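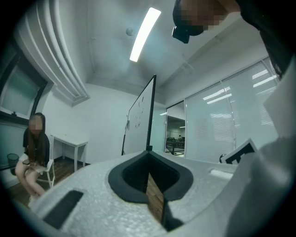 Margarida Cordeiro was still laughing when she said the first recipe she sent in took up four sides of paper and left out the oven temperature. It was her grandmother's plum bread, written down over the phone, and it is now on page nine of The Clondgate Table, the town's own cookbook, which goes on sale this month.

**Clondgate's home cooks get their book**

15 May 2018

The Clondgate Table brings together family recipes from kitchens all over the town, from Monday soups to wedding cakes. It is published by Bremard, the small press on Mill Lane, and the first printing is 500 copies.

The call for recipes went out through the library, the two primary schools and the back page of the parish newsletter. By the time it closed, 1,197 had come in. They arrived on index cards, on the backs of envelopes and, in one case, on a strip of wallpaper. There were 308 cakes before anyone had got as far as the biscuits!

Choosing was hard, and there were some cheerful arguments along the way. The book has four versions of leek and potato soup because the testers could not agree on one (the one with nutmeg has strong support on the allotments). Mince and dumplings appears only once, although several families have already been in touch about that.

Every recipe in the book was cooked at least twice in an ordinary home kitchen, by someone who had not made it before. Where the original said "a good handful" or "until it looks right", the testers worked out a weight or a time and put it next to the cook's own words. The words themselves have been left alone - spelling, crossings-out and all - wherever there was room on the page.

Some of the dishes travelled a long way to get here. There is a poppy seed roll from Mirnberg that came to Clondgate in the 1950s and has been baked on Station Road every winter since, and a salt cod pie that Cordeiro makes on Christmas Eve. She sent three recipes in all. Her plum bread needs a night in a cool larder before it is cut, and readers are warned that it rarely lasts that long.

"I thought they'd want fancy things," Cordeiro said. "They rang up and asked about my gravy. I was on the phone for forty minutes and I enjoyed every one of them."

The chapters follow the year, starting in spring with rhubarb, wild garlic and new potatoes. Preserves have a section to themselves at the back, with a page on getting jam to set and another on what to do with it when it hasn't. Blank pages are bound in after each chapter so that owners can add recipes of their own.

The book will be launched at Clondgate Library on the last Saturday in May, from 11 in the morning until the food is gone. Eight of the cooks are bringing their dishes for people to taste, and there will be a table for anyone who wants to swap recipes or bring an old handwritten book to show. Children are very welcome, and there is a biscuit-icing corner for them beside the picture books.

The Clondgate Table costs £12 in paperback. It can be bought at the launch, from the library desk, from the Bremard shop on Mill Lane and from the post office counter. A large-print edition will follow in the autumn, and orders for it can be left at the library now.

**Notes for editors**

Review copies are available from Bremard on request. Three recipes may be reprinted free of charge with a credit to the book: the plum bread, the nutmeg soup and the rhubarb fool. Cooks from the book are happy to be interviewed, and mornings suit most of them best.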